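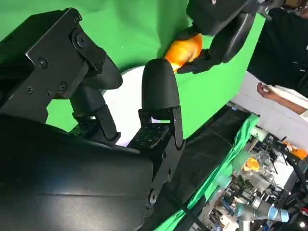
Recording a two-arm pick-and-place demonstration by remote control

Search this site Enter keywords Go

Before you start, read the page on leader arm calibration. If the leader and follower disagree by more than a degree or two at any joint, fix that first. Bad calibration gets copied into every episode you record.

1. Set the table

Lay the green cloth flat and put the plate in the middle, where both arms can reach it without stretching. One soft object goes on each side. We use light toys for the first sessions, since a hard squeeze won't damage them or the fingertips.

Move the objects a few inches between episodes. If they always start in the same spot, the policy learns the spot. Đức Âu keeps a sheet of 32 start positions and works down it, then goes back to the top. 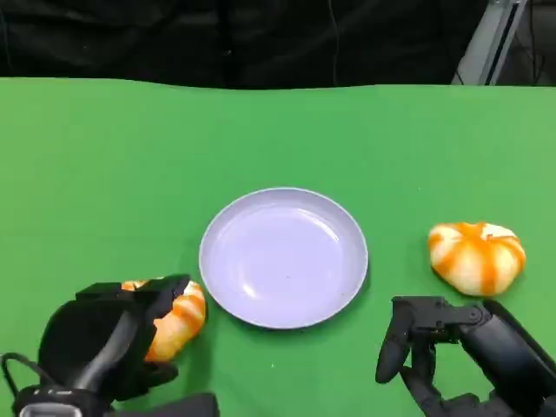 Head view: left hand gripping one striped pumpkin, right hand open, plate between them.

2. Check the views

Open all the camera windows in Trunel before you touch the leader arms. The head view should show the whole plate and both objects. In each wrist view you want to see both fingertips and the gap between them. If a fingertip is out of view, loosen the bracket screws, tilt the camera, and tighten them again. Then check the other wrist, even if you didn't touch it.

3. Drive the arms

Hold the leader handles loosely and press the foot pedal to start. Then:

- Bring one hand over its object with the fingers open.
- Close slowly until the object stops sliding, then a little more.
- Lift straight up before you move sideways.
- Lower it over the plate and open the fingers all the way.
- Back off, and do the other side.

Keep the idle hand still and away from the plate. Most of our early collisions came from an operator watching one hand and letting the other drift.

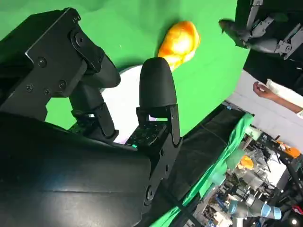
Keep the speed even. Long pauses are worse than a slow reach - the policy will learn to pause too. If you hesitate for more than a couple of seconds, press the pedal twice to drop the episode and start over. Small corrections near the object are fine and worth keeping.

4. Save and review

Play back every tenth episode at normal speed. Look for dropped frames in the wrist views and for grasps that only worked by luck. Tracey Mellor's first batch was 39 episodes, and she kept 32 of them after review. That is a normal rate for a new operator.

Name the folder with the task, the operator's initials and the batch number. Don't rename it later - the Dovitz export script looks for the original name.

Related pages

Leader arm calibration
Foot pedal wiring for the Moris station
Trimming and labeling episodes
Error 83: follower arm not responding
Birkett fingertip pads, fitting and replacement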